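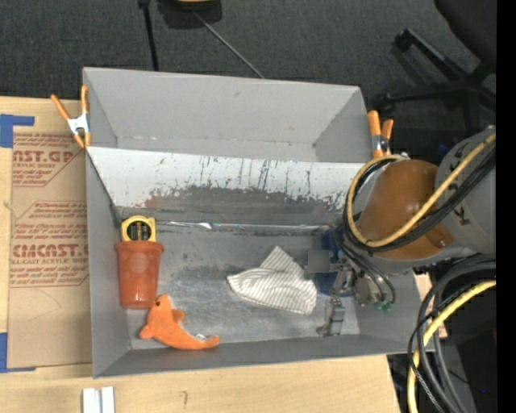

The fluoride leaflet and the people who wrote it

Came through the door in November. Glossy, folded in three, no address on it. "Ask the questions they won't answer." I live in Clusen, where the water board wants to start adding fluoride from the Mudholm works, and I knew we would get a leaflet sooner or later. I've read it four times now, which is probably three more than it deserves.

I should say where I stand. I taught chemistry for a long time, badly at first and then less badly, and I think fluoridation is a reasonable idea with a reasonable amount of evidence behind it. I also think people are entitled to ask what goes in their water. That isn't a silly question. What bothers me is the leaflet doesn't want it answered.

Take the big number on the front. 598 studies, it says, "raise concerns". Right. Raise concerns about what? I went looking. The list is on a website run by something called the Hollis Forum, and I sat down one evening with a pot of tea and started at the top. Got through 154 before I gave up. A good many were about rats on doses no tap will ever deliver. Some were about places where the natural level in the wells is far higher than anything proposed here, and those are serious papers, about a serious problem, just not our problem. Several were the same study listed again under a different title. One was about toothpaste packaging. Nine, by my reckoning, had anything to say about water at the level Clusen would get, and they didn't agree with each other.

Nine is still worth talking about! I would happily go to a meeting about those nine. Print them, bring them along, let's have it out. Some of the newer work asks fair questions about how much benefit there is now that everyone brushes with fluoride paste anyway, and the honest position is that the benefit looks smaller than it did in the old trials. You can hold that view and be a perfectly good scientist. But "the benefit may be smaller than it was" doesn't sell a leaflet.

So instead we get the pile. Big pile of paper, nobody expected to read it, and the size of the thing is meant to do the arguing. I've seen this before with vaccines and with phone masts, and years back with a man who came to our school wanting equal time for a young Earth. Same trick. He had a folder too. You can knock down one claim in ten minutes if you know the subject, and while you're doing it another six have gone past. The audience goes home thinking there must be something in it.

And then the dose business, which drives me up the wall. "Fluoride is a poison." Yes, at enough. So is salt. The dose is the whole question and the leaflet mentions it precisely once, in small type, in the wrong units - it has grams where it means milligrams, so it's out by a factor of 1000. I wrote to the Forum and pointed this out, politely. I got a reply asking who paid me.

Now the other side, becuase they don't get off either. The water board's own sheet is dreadful. Two paragraphs, a cartoon tooth, "experts agree". Which experts, agreeing on what? If you treat grown adults like that you can hardly be surprised when they go and find someone who'll at least pretend to show them the evidence. There was one public session, at four in the afternoon, when most people with children are collecting them. The questions at the end were cut short. A woman in front of me asked about making up bottles for babies and was told not to worry. There is a proper answer to that question and she should of had it.

The science blog I used to read for this sort of thing, Skater, did a piece on our scheme and called the objectors cranks in the second line. I stopped there. My neighbour is one of the objectors. She isn't a crank, she's somebody who was told once that a thing was safe when it wasn't, and she has remembered it.

What I would like is dull. Put the actual reviews in the library, with a page in front in plain English saying what they found and what they didn't. Publish the readings from Mudholm every month, good or bad. Hold a meeting in the evening and let it run over. And could whoever is behind the leaflet please put their name on the next one, and fix the units while they're at it.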